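Narulier – Bulden, 2-disc live set

27 tracks, 17 of them never on CD before. Fokley Records, pressed in December. Sound is great, crowd a bit loud on disc 2. Booklet has full lyrics. Signed copies: up to 200, one per order.

Ships in a card sleeve, no jewel case. Vinyl later, no date yet, dont ask 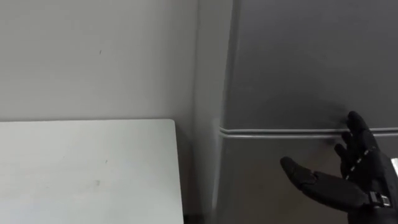 Byun remix is download only, code inside.

Shares 17

Comments (2)
finally!! ordered
is the encore on it?

Last updated 13 January 2026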